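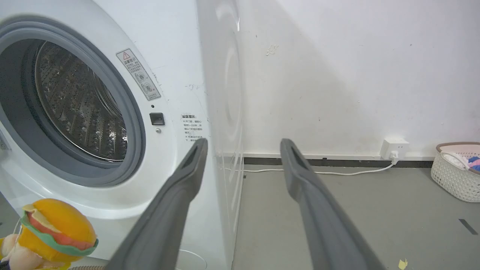 **Operators wanted, gripper comparison, laundry tasks. Starting in May.**

Quick one bc we need people soon. Wumance is comparing two sets of gripper fingers on the same arm, same wrist camera, same controller, and we need people to drive. Paid, part time, on site. No robotics degree needed. Steady hands and patience, yes.

Posting this for the whole bench team, questions go to Henryk Ostrowski (details at bottom).

## What we're testing

- Finger set A: the long slotted ones from Savach. Good reach. Tips flex more than we'd like under load.
- Finger set B: Kwiatkowski, shorter, padded, stiffer. Nice on thick cloth, awkward inside a drum.

Everything else stays put. Same scripts for both, same starting positions, and you swap fingers halfway thru the shift. Four screws. We show you.

The tasks are boring household stuff on purpose:

- pull garments out of a front loader, one at a time
- put them back in
- basket to drum, drum to basket
- open and close the door
- pick a soft toy up off the floor, set it down on a mark
- socks. so many socks

Current script list has 181 trials per operator, split over your sessions. A trial is short if it goes well. If you drop something you log it as a drop and go on to the next one, no do-overs. We want the drops. An operator who quietly retries until it looks good is worse than useless to us, sorry but that was a whole month of data last round.

## The work

You sit at the leader arm (Hokico, the light one, left or right handed both fine) and drive from the wrist view on a monitor. You do NOT look at the robot while driving. This takes some getting used to. Door gaskets esp. You think you're clear of the rubber and you aren't.

Sessions are 90 minutes with a break in the middle. 2 sessions a day max. Morning block starts at 9:30, afternoon block at 1:30. Pick either, or both if you're up for it, but tell us up front so we can do the rota.

After each block you fill out a form. Which fingers felt better for what, where you lost sight of the tips, anything that slipped, any lag. Write like a normal person. "Hated it on the towel" is fine as long as you say which towel.

## Who we want

Must have:

- 18 or over
- OK sitting for a full session
- normal or corrected vision, you'll be staring at a small moving picture
- can follow a written script in English without improvising
- available for at least two weeks

Nice to have:

- any teleop, gaming, crane, drone, sewing machine, dental, whatever. Hand-eye work
- comfortable with a hex key
- you've done your own laundry in your life

Not suitable if you get motion sick from shaky video. Please be straight about this one. We have people quit after the first hour and then we're short an operator for the week.

People who have worked on either finger design can't take part. Same if you live with someone who has.

## Pay

Hourly, paid every two weeks, training time paid at the same rate. Rate depends on whether you take one block or both, Henryk will send you the sheet when you write. Parking's free, there's a bus stop at the end of the road. Bring lunch, the fridge works, the vending machine mostly doesn't.

If you drop out early you still get paid for the hours you did.

## Also looking for: 1 bench tech

Separate role, same project. Longer contract, full days. You'd be:

- resetting the laundry setup between trials
- checking wrist camera calibration at start of each block, and again after every finger swap
- replacing worn pads, logging screw torque
- keeping cables out of the arm's way (constant)
- stopping the arm if an operator is about to do something dumb to the door

Needs some hands-on experience with arms or similar machinery. Linux basics. You should be able to read a controller log and tell whether it's a comms dropout or someone's elbow on the e-stop. Roman Duda runs the bench and he'll interview you himself, expect to be handed a screwdriver.

## How to apply

Email Henryk, subject line "laundry operator" or "bench tech", so he can sort them. Put in:

1. name + phone
2. which block(s)
3. dates you can't do in May
4. left or right handed
5. two or three lines about anything relevant. No cover letter pls

Operators get a short tryout on the leader arm, paid, same day answer in most cases. Bench tech takes longer, there's an interview and a half day on the bench.

Closed shoes, sleeves that don't dangle, long hair tied back. You sign a consent form for the recordings. We record the wrist view and the arm positions, plus audio only during the feedback chat at the end. If you don't want the audio say so and we'll take notes by hand.

Places go in the order people pass the tryout. Have already had a few emails from the last notice, if that was you and you havent heard back, send it again, the old inbox was eating attachments.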